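Print this thread | E-mail this thread

Gudomach signed to Negri, album in August

**tapehiss_tom**
Jun 8, 2023

So the label newsletter went out this morning and Gudomach is on Negri now. Album is called Mendalen, 11 tracks, Yamila Ojeda singing on four of them. Vinyl is 300 copies, hand numbered, with a download code. Yannick Moulin produced the whole thing and has apparently "stripped the sound back to its bones," which is what he said about the last one, and that had a harp on it.

Preorder is open. I have already done it, so please nobody tell me it's bad until it ships.

**lowend_larry**
Good for them. I saw them at the Skarelcombe show two years ago with nearly 20 people in the room, counting the support act. Best set I heard all year. Then they played the same set again the next night and I went to that too.

My worry is the label. Everything Negri puts out ends up sounding like it was mastered inside a duvet.

**pamcakes**
The duvet thing is one guy's opinion and that guy is always you, Larry.

**lowend_larry**
It's a well-informed duvet opinion. Put the first Gudomach EP on next to anything Negri released last year and tell me where the hi-hats went.

**pamcakes**
I did this the last time you brought it up. The hi-hats were there. I waved at them.

**quietcarriage**
Can I be the boring one and ask about the single? I've had it on all morning and I don't get it. Long intro, longer outro, and in between Yamila sings one line over and over about leaving the porch light on. I loved her on the old live tapes because she'd go off somewhere and the band had to chase her. On this she sounds like somebody told her to stay in her seat.

**tapehiss_tom**
I think that's the point though? It's the opening track. She gets up later. There's a radio session with two of the other songs and on the second one she's all over the place, in the good way.

**quietcarriage**
"It gets good later" is how I ended up owning three prog box sets.

**marge_in_charge**
Been at my desk pretending to work and reading this instead. Putting these here. 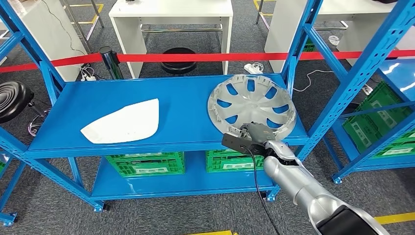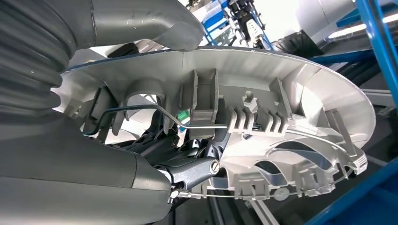
Hubcap face up on the blue shelf, then the inside of a wheel cover.

Anyway I'm with Tom. The single is slow but I've played it five times and I don't even like slow. The bass comes in so late I'd started making lunch.

**lowend_larry**
The bass coming in late is a mastering problem, Marge.

**marge_in_charge**
It is a song problem, and I liked it.

**dubplate_dennis**
What's the vinyl going for? The shop page won't load on my phone and I refuse to get up.

**tapehiss_tom**
20 bucks plus shipping. Shipping is where they get you. I could have had the record walked over.

**dubplate_dennis**
That's fair for a run that small. The old EP goes for silly money now. Somebody had one up with a split seam and a phone number written on the sleeve and it still sold. I know because I bought it. I haven't called the number.

**pamcakes**
Does this mean they'll tour properly? They've got 886 monthly listeners, I checked, and I'd guess half of those are in this thread. Negri acts usually get put on somebody bigger's tour and play at six thirty to people looking for the coat check.

**quietcarriage**
That's how I first heard them. I was looking for the coat check.

**tapehiss_tom**
Newsletter only says "dates to follow." There's a launch at Skarelcombe the week it comes out, but no times or tickets yet. I'll post when there's a link.

**lowend_larry**
I'll go to the launch. I'll stand at the back and listen for the hi-hats. If they're there I'll say so on here in writing.

**pamcakes**
Screenshotting that.

**quietcarriage**
OK, I played the radio session on the way home. Second song is really good. She does a thing in the last minute where she comes in a bar early and just refuses to apologize for it, and Moulin (I assume it's him on keys) drops out completely. I still think the single is a nap. Ordered the record.

**dubplate_dennis**
Got up. Page works fine on the laptop. Got number 212, if anyone wants to swap for something lower I have a phone number to throw in.

Print this thread | E-mail this thread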